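Rakena is the spring project of the robotics club. We record short hand tasks with two hand-held grippers and train a small policy on them. The set has 512 clips so far: 205 from February and the rest from later sessions.

## Recording

Sessions are run in pairs at the desks. Both people check that the marker on each gripper is clean and flat before the first clip. Nayeli Bautista keeps the sign-up sheet.

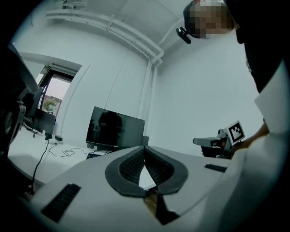 Clips shorter than two seconds are dropped by `trim.py`. Anything with a tracking gap goes into `redo/`, and Fulgencio Zabala goes through that folder once a week. Please don't rename files in it.

## Split

- `train`: 331 clips
- `held_out`: 181 clips

## Known problems

- Left and right are swapped in the first February session.
- Timestamps drift on long clips. Corey Gilchrist has a fix on the `flallell` branch, not merged yet.

Last edited 11 April 2023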